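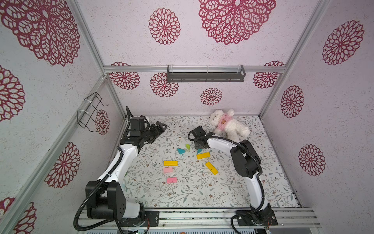 Fig. 4. Two-arm cell, fixed camera view. Blocks and soft toy on the sheet.

5. Recording block episodes

Read section 4 first if the arms haven't been homed since power-up. This section covers the block task only. Cloth folding is in section 7.

5.1 Before you record

1. Check the patterned sheet lies flat. Tape down any ridge you can feel with a finger.
2. Check the zip ties on the rear rail. Cut and replace any that slip.
3. Run both arms through the slow sweep. Watch the black conduit at each elbow, it should follow the arm without pulling tight.
4. Open Genen, pick the Plostosham cell, load task 9.
5. Fixed camera on, wrist cameras on. Three live windows, or stop and go to 5.4.

CAUTION: Hands out of the enclosure before you press Arm. The sweep starts at once, no countdown.

5.2 Setting out the blocks

6. Put the blocks down by hand. Mixed colours, mixed angles. Don't line them up with the walls.
7. Soft toy can stay in. Move it every so often so the model doesnt learn one fixed spot for it.
8. Some layouts apart, some touching. Touching ones are harder to grip and we are short of them. 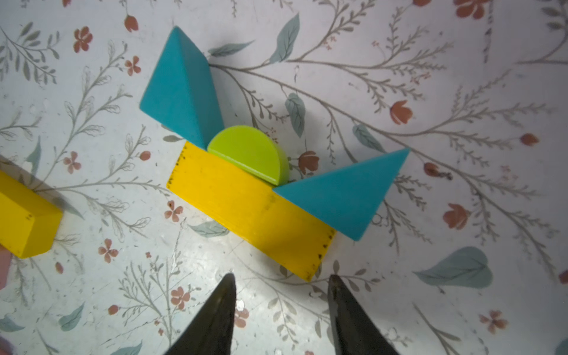 Fig. 5. Wrist camera view. Yellow block between the open fingers, green and teal pieces against its long side.

9. Look at the wrist window before each grasp. Both finger tips in view, jaws open wide. If a tip is missing the camera mount has slipped, see 5.4.

Note: chipped paint and scuffs are fine. Leave worn blocks in the set. Same for scratches and shine on the sheet.

5.3 Recording

10. Press Record, wait for the tone, then move.
11. One task per episode. Slow and steady, no pausing to think halfway through.
12. Dropped a block? Carry on if you can reach it. Mark the episode "recovered". Do not delete.
13. Press Stop with the grippers clear of the blocks.
14. Change the layout. Repeat.

Target is 500 episodes per layout set. Pesmont takes up to 264 per upload, so split the batch. Do not rename the files, the upload matches on name and will skip anything it cant find.

CAUTION: Never reach in to nudge a block during an episode. Stop, disarm, move it, start a new one.

5.4 Faults

No wrist picture: reseat the cable at the camera end, restart Genen.
Finger tip out of view: loosen mount, realign, tighten, redo the wrist calibration (section 3).
Error 2196: disk full. Upload then clear teh local folder. Wait for the Marín server to confirm before you clear anything.
Arm stops mid-episode: discard, re-home, log it.

Section last changed 13/12/2024. Step 12 is new.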